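見学記:Skaleoの公開日に行ってきた

駅からバスで28分、降りた停留所から坂をのぼってさらに少し。Skaleoの開発棟は、地図で見るよりずっと高いところにある。今年の公開日は5月で、坂の途中からもう上着が邪魔だった。受付でもらった入館証は121番。先着400名と案内に書いてあったので、もっと混むかと身構えていたのだが、午前中はスリッパの色を選ぶ余裕まであった。

目当ては双腕ロボットの実演である。案内には「食器をあつかう両手作業の最前線」とあった。食器と聞いて、こちらは当然、皿が洗い上がっていく様子を思い浮かべる。家の流しに昨夜の茶碗を残してきた身としては、期待するなというほうが無理だ。

通されたのは二階の会議室で、正面に大きなスクリーン、その脇に操作卓がひとつ。実演はシミュレーションの中で行われるという。つまり腕も机も食器も、計算で描かれたものだ。前の列にいた小学生が「本物は?」と聞き、担当の人は「本物は隣の棟で調整中です」と答えた。調整中という言葉は、どの業界でも便利に使われている。

シミュレーターの名前はIrkora、その上で動く制御ソフトがKola。説明を聞いているあいだに二度ほど取り違えたので、手元のメモではどちらも「例のソフト」になっている。課題のほうはわかりやすい。白い机の上に鉢がふたつとコップがひとつ。左手は鉢、右手はコップを受け持つ。人間なら朝食の支度の途中で、眠ったままでもやっていることだ。 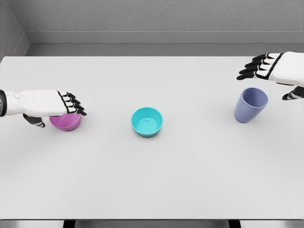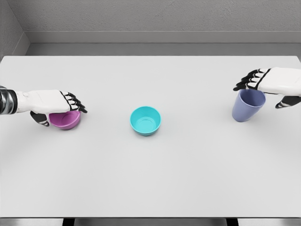 Irkoraの画面から2点。どちらも左手が赤紫の鉢、右手が青紫のコップの側。中央は青緑の鉢。

説明の大半は、指の話だった。鉢は浅く、コップは背が高い。同じ手でも、近づく高さと手首の角度を変えなければならない。とくに親指をどこに置くかが難しいらしく、担当の人は自分の右手を宙に浮かせたまま、五分ほど親指についてだけ語った。見ているこちらも、つい膝の上で同じ形をつくってしまう。会議室じゅうの大人が見えないコップをつかんでいる光景は、なかなかのものだった。

さて、真ん中の青緑の鉢である。上の2点ではどちらの手も触れていない。質疑の時間に、あれは何のためにあるのかと尋ねてみた。答えは「次の課題で使います」。次の課題は午後の部だという。弁当を持ってこなかったことを、このとき初めて悔やんだ。

ひとつ感心したのは、失敗の扱いである。練習は一晩にだいたい100回まわすそうで、うまくいかなかった回も捨てずに残し、翌朝それを見るところから仕事が始まる。希望者には失敗集も見せてくれた。鉢が机の縁から旅立っていく回、コップを横倒しにして、そのまま何事もなかったように持ち場へ戻る回。客席がいちばん沸いたのはここで、本編の拍手が礼儀正しいものだっただけに、担当の人は少し複雑な顔をしていた。来年はこちらを本編にしてもよいと思う。

なお、シミュレーションの食器は落としても割れない。我が家にもほしい機能だが、質疑では聞きそびれた。

廊下の奥では、手の部品を手がけるVitaleが小さな机を出していて、指の関節の模型を触らせてくれた。一本ずつ曲げ伸ばしができて、放すとゆっくり戻る。これが妙に気持ちよく、気がつくと後ろに列ができていた。譲るときに指を一本曲げたまま置いてきてしまったので、次の方にはこの場を借りておわびする。子ども向けには、軍手を三枚重ねて紙コップを積む体験コーナーもあった。ロボットの苦労がわかるという趣旨だそうだ。わたしは四つ目で崩した。隣の小学生は平然と八つ積み、さっきの「本物は?」の子だと気づいたのはそのあとである。

実用的なことも書いておく。会議室は冷房がよく効いていて、上着はここで役に立った。売店はなく、自動販売機が一階に一台。冷たいお茶は昼前に売り切れていた。実演は午前と午後で内容が違うので、両方見たい人は食べるものを持参したほうがいい。帰りのバスは本数が少ないから、坂を下りる前に時刻表を確認すること。わたしは確認せずに下り、停留所のベンチで配布資料を隅から隅まで読んだ。おかげでIrkoraとKolaの区別は、もうついている。

次の公開日の日程は、決まりしだいこの欄に載せる予定。隣の棟の「本物」を見られるかどうかも、あわせて問い合わせている。

(編集係)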